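Keeping a home media server tidy

I love my little Linux box in the cupboard under the stairs! It's an old laptop with the lid shut, it plays music in two rooms, and it takes hardly any looking after once you've got a few habits going.

Update it on the first of the month, and do the updates before you install anything new. Keep a notebook beside it (paper, I mean it!) and write down every change.

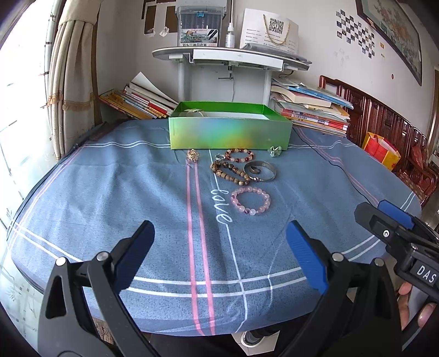
Can I run it without a screen plugged in?
Most people do. Set up remote login first, test it from another computer, then unplug the monitor.

Give the fan a puff of air every June, too. Mine had 17 folders called "new" before I sorted it, so name things properly from the start!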